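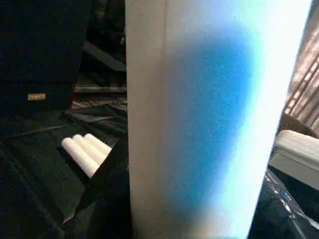 I gave up my car in May, and the thing I get asked most is how I manage without it. Mostly I manage by catching the 16.

The 16 runs from Brarkcombe to Ondham, the long way, through every village that ever had a post office and a couple that never did. By car you could do the trip while your tea was still warm. On the bus it's most of a morning, with a wait in the middle, and I have grown so fond of it that I now make up errands. Last month I went all the way to Ondham for a light bulb. (It was the wrong fitting, so I got to go again!)

I should say I was not a bus person. I grew up with parents who drove us to the end of the road, and I passed my test at the first go and never looked back. Then my old hatchback failed its MOT in a way that made the garage man put his clipboard down before he spoke to me, and I thought I'd try a few weeks without while I looked for another. I did look, for a bit. I had tabs open. Then I stopped looking.

Learning the timetable

The first thing to learn is that the timetable is a small folded leaflet, and that the leaflet is better than the app. The app thinks the bus goes down Mill Lane, and it hasn't gone down Mill Lane since they put the bollards in. The leaflet lives behind the counter at Plokitz, the café opposite the Brarkcombe stop, and you have to ask for it. They keep it next to the spare straws.

There are two buses out in the morning. The early one is for people with jobs and is very quiet, all headphones and wet hair. The later one is a different animal. The later one has shopping trolleys, a terrier called Duke who gets his own seat until somebody needs it, and a running conversation that seems to have started before I moved here and will carry on long after I've gone. It took me weeks to get a foothold in it. I finally got in on the subject of slugs.

You also learn where to sit. Left-hand side going out, for the view over the estuary after the second roundabout. Not over the back wheels, unless you want to feel every drain cover in the county. The front seats are for anyone who finds the steps hard, and if you sit in one when you're fit and forty-odd you'll be looked at, quite rightly.
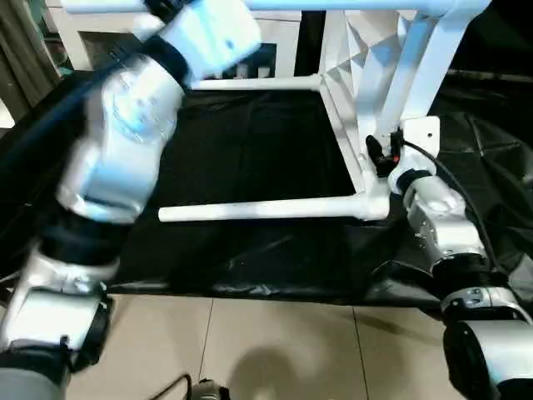 Does it cost less than running a car?

For me it costs a lot less, even with the odd taxi home when I've missed the last one. I buy a book of tickets from the driver and it lasts me a good while. Once I'd stopped paying for insurance, tax, tyres and that mysterious rattle, I found I could afford to be quite grand about cake.

Anyone with three children and a cello would get a different answer, I know. My sister, who has both, laughed down the phone at me for so long that I put her on speaker and did the washing up.

The driver's view

My favourite driver is Songül Bozkurt. She's had the route longer than anyone and she drives it as if she were carrying a trifle. She waits until you've sat down. It sounds like nothing, but watch how many drivers don't, and then watch how many older people stop using the bus after one bad lurch.

I asked if I could buy her a coffee and pester her for this piece, and she said I could pester her at the Baluyot stop, where the bus stands for 15 minutes and she has her sandwich. So we sat on the wall.

"People tell you things," she said. "They get on and they say good morning, and then by the church they've told you about the hip and the daughter-in-law. I never ask! It's the windscreen, I think. You're both looking the same way."

She told me she knows who ought to be at which stop. If Mrs So-and-so isn't there two mornings running, she'll mention it to the next person on from the same lane, and by the afternoon somebody will have knocked on the door. It's in no one's job description. She also told me that the worst part of the job is the hedges, which don't get cut back until the mirrors have already had a battering, and that the best part is the first run of the morning in autumn, when the mist is sitting on the river and she has the heater going and no one on board yet.

I asked what she'd change. More buses in the evening, she said straight away. Young people can get into Ondham for a job at the cinema, but they can't get home after the last film. She's had the same thing from the lads who wash up at the hotel. They'd all ride it if it was there. She finished her sandwich, folded the foil into a tiny square and looked at her watch, and I got back on with everybody else.
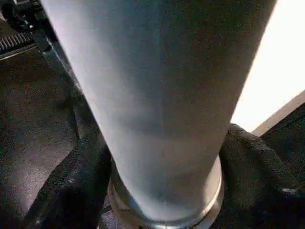 What I miss

I do miss some of it. I miss leaving a party when I want to leave. I miss buying compost without having to plan it like an expedition, and I miss singing, because I used to do all my singing at the wheel and there's no way I'm starting on the later 16. Duke would join in.

Rain is also worse than you remember. The Brarkcombe shelter has a roof with a gap exactly where you'd stand, and I've had some 2 or 3 mornings when I got on board so soaked that the seat kept a print of me. I've since bought a proper coat, long and hideous, and I'm rather attached to it.

But I've read more novels since spring than in the whole of last year. I know which garden has the good dahlias and which farm sells eggs from a box with a slot in it. I can tell you that the bakery in Baluyot reduces its cheese scones just before the bus pulls out, and that if you ask Songül nicely, and she's running to time, she'll let you nip across and get one. Take the right change, and get one for her as well.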